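A Day Out With the Robots That Fetch Things
Reading time: 4 minutes
Print this page | E-mail this page

If you have ever been told to tidy your room, you already know the job that robots at the Fivell warehouse do. They put things in boxes. Then somebody wants the things, and they take them out again. You might think this sounds like a sad sort of life, but the robots have not complained so far.

Once a year, in October, Fivell opens its doors so that families can come and look. You get a sticker, a paper cup of squash and a yellow line on the floor that you must not step over. Grown-ups step over it more than children do, and get told off, and this alone is worth the bus fare.

Who lives there?

The warehouse has 2,504 bins, and every one has its own number. Most of the carrying is done by a machine called Randerance. It is an arm on a trolley with wheels, made by a firm called Stępień. (Say it a bit like "STEM-pyen" and you will be close enough.) It can lift two kilograms, so it could manage a bag of sugar and then another bag of sugar, but not you.

How does it know where to go?

A computer program called Stiratik keeps a list of what is in every bin. When an order comes in, Stiratik sends the arm a message. In robot language it is all numbers. In English it would be something like: "Go to bin 60. Get the ball. Don't dawdle."

The list is only as good as the person who filled it in, though. If someone drops a sock in the wrong bin, the list still says "ball", and the robot will go looking for a ball in a bin of sock. It doesn't sigh or call its mum. It tries again a couple of times and then puts a light on so that a human will come.

How does it see?

Randerance has one small camera near its hand. Imagine your eye was stuck on your wrist. Every time you reached for the biscuits, the whole kitchen would swoosh past – and if you waved at a friend you would feel quite ill.

The hand itself is called a gripper. It has two fingers and no thumb, and it will never play the piano. It is very good at pinching, though. The two fingers slide together until they feel something push back, and then they stop squeezing. Stopping is the clever part. Early grippers were not so good at it, and a lot of tomatoes suffered.

On the open day there is a big screen next to the yellow line, so you can watch what the camera sees as the arm works among the shelves. 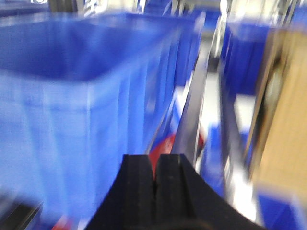 The view from the robot's wrist. The black fingers are at the bottom, with something red and shiny just behind them. All that blue is bins.

Can I have a go?

Sort of. At the end of the tour you can sit at a table and try to move table tennis balls from one tub to another using kitchen tongs, with one eye shut. Most people are terrible at it. Then you go and look at the arm again, and you are a bit more polite about how slow it is.

Words to know

Bin: at a warehouse, a box for keeping things in. Please do not put your apple core in it.
Gripper: a robot's hand.
Order: a list of things somebody wants sent to them.

Back to top | Contact us | © Fivell Open Days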